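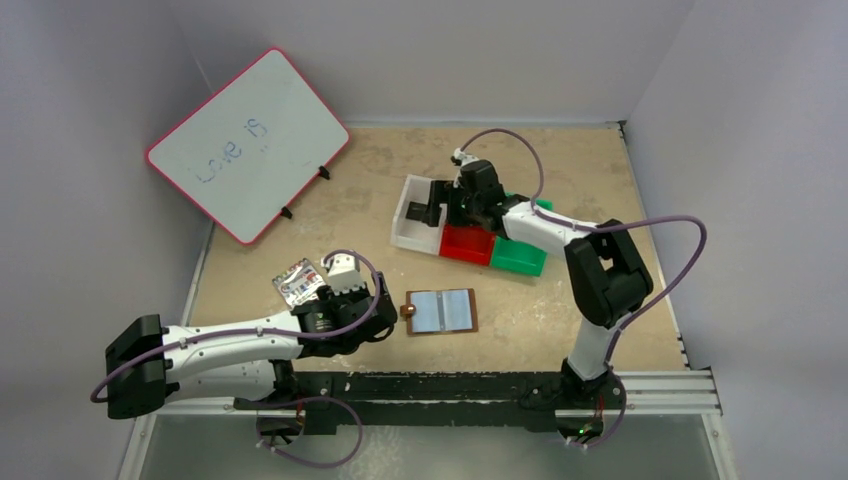

"Love is", in blue marker on a whiteboard.

Home Blog Services Archive Contact

Moving house, on the mail server

Posted 30th July

Print | E-mail

I put off moving my e-mail for the best part of two years. The old provider, Stanitz, had been fine when I signed up, and then it slowly stopped being fine. The webmail got slower, the spam filter let through anything with a parcel in the subject line, and in February they wrote to say that the cheap plan was ending and that we would all be moved to a dearer one unless we left. So I left. It took longer than I thought it would, and a few people have asked me how it went, so I have written it down.

My set-up is probably more tangled than most. I have my own domain, one main address, a second one for work, and a handful of old aliases I made for shops and forums. Everything was kept on the server, with a copy on the desktop in a mail program called Gatine, which I have used for years and like. The phone and the laptop both looked at the server directly.

I looked at three or four new hosts and picked Hoekstra. It wasn't the cheapest. It had a plain price list and a help page that answered the question I had, which was whether I could have the mailboxes running before I pointed the domain at them. You can. Some of the others wanted the domain moved first, and I didn't fancy a weekend with no post.

Before copying anything I had a clear-out. Gatine has a tool that looks for duplicate messages, and it found 2228 of them. Most came from a time when I had the same account set up twice on the laptop and was filing things from both. I checked a few dozen by hand and then let it delete the lot. I also looked at the folder called "To sort", which held 3751 messages, the oldest from two computers ago. I didn't sort it. I searched for the names of family, the bank and the accountant, moved those out, and saved the rest as an archive file on an external drive. If I need something in there I know where it is. I haven't so far.

Attachments were the other thing. Hoekstra gives you up to 100 GB on the plan I took, so space wasn't really the problem, but copying large mailboxes is slow and the connection tends to drop part way. I sorted by size and went down the first few screens. There were scanned leases, videos of a choir concert, and the same brochure sent back and forth eleven or twelve times with small changes. I saved what mattered to the documents folder and deleted the messages.

The copying itself

There are two ways to do this. You can set up both accounts in a mail program and drag the folders from one to the other, or you can use the importer on the new host's site, which logs in to the old server and fetches everything. I tried the importer first. It did the inbox without complaint and then stopped in the sent mail with a message that said only "Remote error". I started it again and it stopped in the same place.

I wrote to Hoekstra support and had a reply the next morning. They said the old server was limiting how many messages could be fetched in an hour, and that I should run one folder at a time and leave a gap between them. I did that over three evenings. It worked for everything except one folder with a slash in its name ("Car/Van"), which came across as two folders, one inside the other, and both empty. I renamed it on the old server and ran it again.

After each folder I compared the number of messages on both sides. The sent mail should have had 1509 and it did. The work inbox was two short, and I found those two were damaged on the old server as well. They opened as a page of symbols. I have no idea what they were and have decided not to mind.

Pointing the domain

My domain is registered with a separate company, Rimside, so I had to change the mail records there. If you haven't done this before, it is a form with some short boxes in it, and you copy what the new host tells you to copy. Take a screenshot of the old settings first. I lowered the "time to live" figure the day before, which is meant to make the change spread faster. I don't know how much difference it made. New mail started arriving at Hoekstra within the hour, with the odd one still going to Stanitz until the following evening.

What I got wrong was the extra records that tell other servers your mail is genuine. I added the new one and forgot to take out the old one. You are only supposed to have one of that kind, and with two of them some servers treat the whole thing as broken. For a day and a half, some of my messages went into people's junk folders. I only found out when a customer rang to ask why I hadn't answered. I had answered, twice. Once the old record was gone it cleared up.

The devices were easier. On the phone I removed the old account and added the new one, and the calendar came back by itself. The contacts did not. They had been stored in the old webmail and nowhere else, so I had to log back in, export them as a file and import that. A lot of the entries had lost their second phone number, which I have been putting back as I come across them. Check your contacts before you close anything.

The laptop kept asking for a password for the old outgoing server long after I thought I had changed it. The setting was on a different screen from all the others – outgoing servers have their own list in Gatine, right at the bottom – and I had walked past it several times.

The aliases took an evening of their own. Some of them I had forgotten, and I only remembered the one for the water company when I went to pay the bill and the reminder hadn't come. I now have them in a text file with a note of who has which. For the moment I have also switched on the catch-all address, so anything sent to a name I have missed still reaches me. It lets in more spam, and I will turn it off in the autumn.

I kept the Stanitz account open for a further month after the move and looked in every few days. The only things that turned up were newsletters and one invoice that had been delayed. Then I closed it. They sent a form asking why I was leaving, with a drop-down list, and I chose "Other".

Search is quicker than it was, and the spam is down to a few a day. The webmail has an odd habit of marking things as read when I only scroll past them, and I haven't found the setting for that yet. If you use Hoekstra and know where it is, please leave a comment.

Print | E-mail

Previous Next Top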